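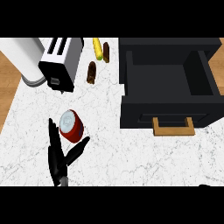
2020-01-17

Bench 2, Wallidholm unit. Cold again, heater on from 8. Berenice in till lunch, Xiaoqing at Prorkurthorpe collecting the offcuts.

Worktop repair for the Irnora job. Client wants the old marble pastry slab put back in the kitchen as a working surface, not a display piece. Slab dated 1939 on the underside in pencil, with a joiner's mark I can't read. Might be a Z. Berenice says wishful thinking.

State of it: stained at one end, old repair along the back edge gone yellow (polyester, I'd guess, from the smell when warmed). Two chips on the front arris, one deep. Hairlines everywhere but most are only in the surface. Tapped it all over with the brass rod. Rings fine except a patch near the sink end, dull. Marked in chalk. Must not be lifted flat by two people, stand it on edge first. Wrote that on the board as well.

Poultice test, stain end
Did three patches Tuesday, took them off this morning.
A – whiting and water. Nothing much. Bit cleaner at the margin.
B – whiting and peroxide, covered. Clear difference. Brown gone to a weak tea colour.
C – paper pulp and peroxide, covered. Same as B or slightly better but it dried out at one corner and left a tide line. Film had come unstuck.
So B again over the whole stain, thicker, and tape the film down properly this time. Second go on over the weekend. Don't peek.

Stain is oil I think with something else on top, tea or rust. If it was only rust B wouldn't have moved it like that. Ask Xiaoqing, she did the chemist's counter in August and had the same colour on that.

Old repair
Warmed with the small gun on low and picked with the bamboo. Came away in strips for the first half then went crumbly. Stopped when I saw it was pulling grains with it. Rest will want solvent gel, ordered from Zervas, not here till next week they say. Rang twice. Second time got someone who knew what it was at least.

Chips
Trial fills on a scrap, same white, similar vein. Three mixes, all the same resin, marble dust added till it stands up off the knife.
1 – fine dust only. Too flat, looks like icing.
2 – fine plus coarse half and half. Best by a distance. Bit too cold.
3 – as 2 with a touch of raw umber. Too much umber, dirty. Need far less, the tip of a cocktail stick, not the end of a spatula!!
Go again with 2 and a speck of umber. Let it sit overnight before cutting back, the one I hurried dragged out at the edge.

Cutting back: 400, 800, 1500 then 3000, all with water. Wanted to stop at 1500 but the fill reads as a dull spot when you get down to it sideways by the window. Client wants honed not polished so the whole front strip will need taking to the same finish anyway, otherwise we get a shiny patch round each fill. Berenice not keen on taking the whole strip. I am not keen either but can't see round it. Leave till Monday and look again in daylight.

Sealing – still arguing. Pastry slab, so food contact, so whatever goes on has to be happy with that. B wants it left bare and a note to the client about lemons. I'd like one thin coat of something. Offcut wiped with both of the sealers we've got on the shelf, plus one bit left bare, vinegar drops on all three at 11.40, wiped at 11.50. Bare etched as expected. Both sealed ones etched too, only a bit less. So that's an argument for B's side. Sealer helps with oil and tea, does next to nothing for acid. Put that in the letter in plain words so we don't get it back in a year.

Time so far 13 hours on this slab, quoted for 20. Tight with the back edge still to do.

Other bits
Wet vac filter needs changing, smells.
Someone has had the good 6 inch straightedge, it is not in the drawer or on the hook.
Job 103 (hearth) can go out, invoice is in the tray, needs a signature before it gets colected.
Dust masks down to the last box.

X back 3.15. Offcuts good, two will do for matching dust. One has a pinkish vein, keep separate. She reckons the stain is oil and tea, not rust, and says do a third poultice whatever the second looks like. Fine.

Mon: uncover B, photos before and after, chase Zervas, speck of umber.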